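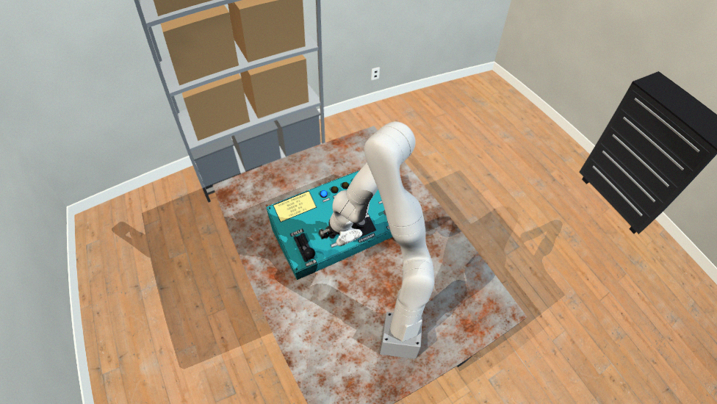
A white robot arm at a teal control console, in a computer-rendered practice room.

2018-06-13
By Staff Writer, Fanville

The robot arm at the Bullomik bottling plant is switched off this week, and it'll stay that way until somebody can explain, in writing, why it pushed a lever so hard that it bent the thing.

No one was hurt. I want to get that in early, as I had three messages before breakfast asking me if it was true that a worker had been taken away in an ambulance. It isn't true. The only thing that left the building was a console, on the back of a pickup, headed to the repair shop with its lever leaning over like a tired fence post.

Bullomik brought the arm in this spring to run the controls on its rinsing line. That sounds like an odd job for a robot, and I thought so too when I first heard about it. Why not just wire the line straight into a computer and skip the arm? The answer I got at the plant is that the line is old, the console is old, and rewiring the whole lot would have meant shutting down for most of November, when they're flat out with holiday orders. An arm that can press the same buttons and pull the same lever a person does was the cheaper way to go. Nothing gets ripped out, and if the arm has a bad day a person can walk up and take over – that was the idea, anyway.

The software comes from Zundusum, over in Olmedo. They teach the arm its moves in a simulated room on a computer before it ever gets near the real one. I've seen that room on a screen and I have to say I got kind of fond of it. It's got a wooden floor and metal shelves with cardboard boxes on them, and a black cabinet with silver handles off to the side, and there's an electrical outlet on the wall! The console in there is bright teal on top, with buttons along the back and a lever up front, and the arm practices on it over and over.

The console task went through 1,617 practice runs before Zundusum signed it off, and every one of the last batch was a pass. So what happened?

According to the notice Bullomik put up for its staff (which I've read, and which the company confirmed is the real one), the arm was changing the line from one bottle size to another early in the morning shift. It pressed the button it was meant to press. Then it took hold of the lever and moved it to the end of the slot. And then it kept going. The lever was already as far down as it could go, and the arm went on pushing until the lever bent, the console slid on its mounts, and the arm finally faulted out by itself and stopped.

The operator on shift heard a bang and hit the emergency stop. By then the arm had quit moving, so the stop button didn't get much of a test, but it was the right thing to do and the notice says so.

The line was down for four hours while they got a spare console out of storage and hooked it up. People ran it by hand for the rest of the day, and they've been running it by hand since.

Zundusum thinks it knows most of the story already. In the simulated room, the lever comes up against a stop at the end of its travel, same as a real one does. But the stop in the simulation is a bit springy. When the practice arm pushed too far, the lever gave a little, the software counted the move as finished, and nothing looked wrong to anyone watching. A real lever on a real console doesn't give. It's a lump of metal up against another lump of metal, and the force goes up very fast once you lean on it.

That shouldn't have mattered, the company says, as the real arm has a force limit. Push past the limit and it's supposed to let go. On the Bullomik arm the limit was meant to be 40 newtons, which is something like the weight of a gallon jug of milk. (I asked for that to be put in groceries and they were nice about it.) But an update went in the evening before, and the update came with its own settings file, and the settings file had that limit left blank. The arm read a blank as no limit. So it had only its built-in protection to fall back on, and that's there to save the arm's own motors. It isn't set up to look after whatever the arm happens to be touching.

I asked how a blank could get all the way to a working plant. The person I spoke with at Zundusum didn't try to dress it up. The update was checked in the simulation, and the simulation doesn't read that part of the file. All green, off it went.

Now for the part I think matters more, and it's gotten a lot less talk around town than the bent lever. There's a gate in the fence around the arm, and the gate has a switch on it. Open the gate and the arm is supposed to stop dead. On the morning in question the gate was shut, and everyone was outside it. But when Bullomik's maintenance people went over the whole setup afterward, they found the gate switch had been bypassed with a jumper wire. The notice says it was probably left in place after some work on the fence. It doesn't say how long ago that was. I asked, and the company told me it's still looking into it.

So for some stretch of time, you could've opened that gate and walked in with the arm still live. I've stood by that gate myself – back in the spring, on a tour, leaning on it and chatting away – and I'll admit I've thought about it a few times since Monday.

The wire's out now. Bullomik says the gate switch will be tested at the start of every shift, with the result written on a sheet that hangs on the fence, and that the arm won't be powered up if the sheet is blank. It has also asked for an outside inspector to come in before the restart. No date for that visit yet. I called the plant again yesterday afternoon and they were still waiting to hear back.

Zundusum has its own list of fixes. The simulated lever is getting a much harder stop, and any practice run where the arm pushes past it will be scored as a fail. The settings file will be refused outright if the force limit is missing. And after any update, the first 10 moves on the real console will be done at slow speed with a person standing outside the fence with a hand on the stop button. They're also going back through the old practice runs to see how many of them would have failed with the harder stop in place. I asked for that number and they don't have it yet. They did say I could have it when they do, so I'll be bugging them.

There's a second Bullomik plant with the same kind of arm on order. That one's on hold, the company says, until the first is back up and has gone a month without trouble.

As for the folks on the floor, the ones I caught at shift change were pretty relaxed about the arm and a good deal less relaxed about the gate. One told me she'd never much minded working next to it, as it's slow and you can hear it coming. What bothered her was finding out from a piece of paper by the time clock that the fence hadn't been doing its job. She'd like to have been told in person. A couple of others said they had no complaints about the four hours of sweeping up and restacking pallets, on full pay.

There's no word on what the repair will cost. The repair shop told me the lever itself is easy, they can straighten it or make a new one, but the slot it runs in got pulled out of shape too and the top plate may have to be replaced. The spare console is working fine in the meantime, I'm told, apart from one sticky button that everyone on the rinsing line already knows to press twice.

If you work at the plant and you know when that jumper wire went in, Bullomik has asked people to tell their shift lead, and says no one will get in trouble for speaking up. You can also call me at the paper. I'm in most mornings, and I'll post an update once the inspector has been through.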